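Home Journal Lecture Notes Reading List Contact

On Lecture Notes and the Teaching of Conjuring

Posted in June by Zamfira Stanciu

Members of the Prakby Conjurors' Circle have asked me to set down in writing the remarks I made at our last meeting on the subject of lecture notes. I do so here in a personal capacity. The views are my own and should not be taken as the position of the Circle.

The visiting lecture remains the principal means by which an amateur conjuror in a town of our size meets professional work at close quarters. In the past season we received two lecturers, Costel Olteanu and Rodrigo Bermúdez. Mr Olteanu spoke on the handling of coins at a seated table. Mr Bermúdez gave an evening on mentalism, with particular attention to the use of billets. Both were well attended and both were, in my view, worth the fee.

My concern is with the printed notes sold at the close of such evenings. Mr Olteanu's notes run to 52 pages and describe every item he performed, together with the errors he made while developing them. I have returned to the section on the shuttle pass a great many times. Mr Bermúdez's notes were considerably shorter and, in several places, referred the reader to other publications which must be bought separately. One of these, the Lestavitz manuscript on billet switches, has been out of print for years - I have been unable to obtain a copy at any price I would consider proper.

I raised the matter with Mr Bermúdez, who replied courteously that notes are intended as a reminder for those who were in the room. I accept that this is a common view within the trade. I would only observe that the notes are also offered by post to persons who were not in the room, and that such persons are entitled to know what they are buying.

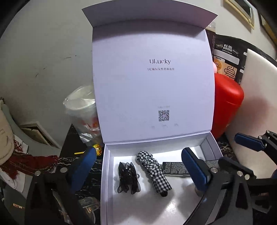

ULucky box, lid raised.

A related question is that of credit. Si-eun Noh, who edits our newsletter, has for some time required contributors to name the source of any sleight or plot they describe. The practice was resisted at first. It has since improved the newsletter beyond recognition, and I should like to see visiting lecturers held to the same standard. A line at the foot of the page is sufficient. Where the origin of a method is unknown, the author may say so.

I turn now to the matter of props. A number of newer members have come to conjuring through purchased effects, supplied with an instructional film and very little else. I do not wish to discourage this. The Kikari card frame, for instance, is a sound piece of apparatus, and I have seen Jianhua Jia perform with it to excellent effect before an audience of 400 at the Ngui theatre. It should be noted, however, that he had by then rewritten the presentation entirely and had discarded the patter supplied with it. The method takes an evening to learn. The presentation took him the better part of a winter. 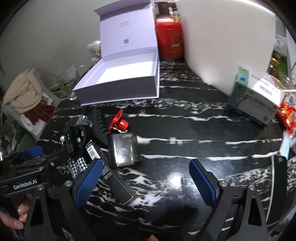

For this reason I continue to recommend that a new member's first 50 pounds be spent on books. A general course in card and coin work will serve for many years, and the older volumes can often be found second-hand in good condition. The Circle's own library is open to members from seven o'clock on meeting nights. Borrowers are reminded that annotations in the margins, however helpful, are to be made in pencil.

There is one further point, which I mentioned only briefly at the meeting. It has become customary for some members to film lectures on their telephones. Lecturers should be asked for their consent beforehand and, if consent is refused, telephones should remain in pockets. A lecturer whose material has appeared online without permission is unlikely to return to us, and will certainly tell others. We lost a booking in this manner two seasons ago.

I would be glad to receive correspondence on any of these subjects, in particular from those who have written lecture notes themselves and take a different view - I am aware that the economics of a short print run are not generous. Letters may be sent by way of the contact page or handed to me before the start of a meeting. I am also still seeking the Lestavitz manuscript, on loan or otherwise, and would undertake to return it promptly.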